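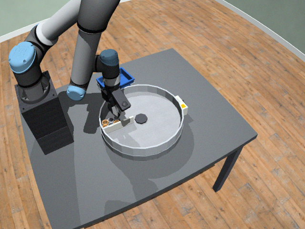

17/11/2025
Irska build, shared workshop, simulation side

Picked up where we left the model of the cell. Goal for the day was to get the arm to come down over the round tray at the height we want on the real table, and to stop the wrist from flipping when it goes from the cup compartment to the puck.

Pulled the latest files first. Tamunoemi had changed the pedestal height in the Lostell config and the change hadn't reached my copy, so my first hour of runs was no good. Deleted them. Note to both of us: write the config version at the top of the run log.

Tray model. The mesh Hauwa drew has 3,021 faces, most of them in the rim. The collision shape doesn't need that. Made a simpler one with 144 faces and kept hers for display. The contact solver is a lot happier and the puck no longer creeps across the floor of the tray when nothing is touching it. I also checked that the fingers can't pass through the low divider wall in the compartment. They could before, at one corner.

Wrist flip. Traced it to the planner choosing between two solutions for the same gripper pose. Added a cost on wrist travel and a soft limit on joint 5. After that, a batch of 1,904 planned moves between the compartment and the puck, 317 with a flip. Too many. Moved the start pose back toward the pedestal so the forearm isn't so stretched out, ran the same batch again with the same seeds, and the flips were gone. I'd like to know why the start pose matters that much but I'm leaving it for now.

Approach height. Settled on a hover with the tips just clear of the rim, then straight down. Coming in at an angle saves a little time per move but the housing gets too close to the wall of the tray for my taste. Hauwa wants to keep the angled approach as an option for the puck, where there is open floor. Fine by me if it's a separate routine.

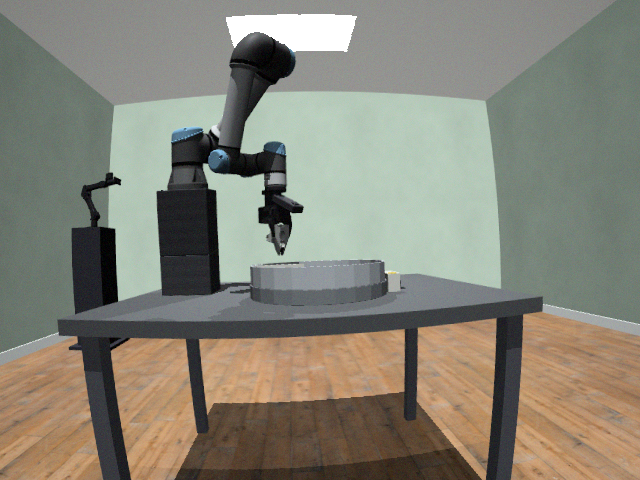

Do we have to model the room, or would the table and the arm be enough?

The table and the arm are enough for planning and for contacts. We keep the walls, floor and ceiling light because we also render views for tuning the part finder, and shadows on the tray change what it picks up. For batches with rendering off, load the bare scene file and skip the rest.

Afternoon went to the gripper. The Chukwu linkage closes faster in the model than the one on the bench does. I had typed the speed in degrees where the file wants radians, then corrected for it somewhere else and forgot. Both fixed. The close now takes as long as it should, going by the numbers Tamunoemi wrote on the whiteboard.

Friction on the fingertips is still a guess. I've put in a middle value. We should do the tilt test with the printed tips and one of the cups before anybody tunes grasps against it.

The Erov controller bridge compiles again. It wanted the old message names. I haven't sent it any motion, only read the joint states back, and the signs on joints 2 and 3 agree with the model.

Left to do:
Tilt test for the fingertips (me)
Separate angled approach for the puck, compartment stays vertical (Hauwa)
Measure the real table height again, the drawing and the tape disagree (Tamunoemi)
Bridge: send one slow move with the e-stop in hand, two people present
Order tips in the softer material if we want them before January

Runs are in the shared folder under today's date, including the ones with the flips. Please don't clear those yet, I want to plot joint 5 for them.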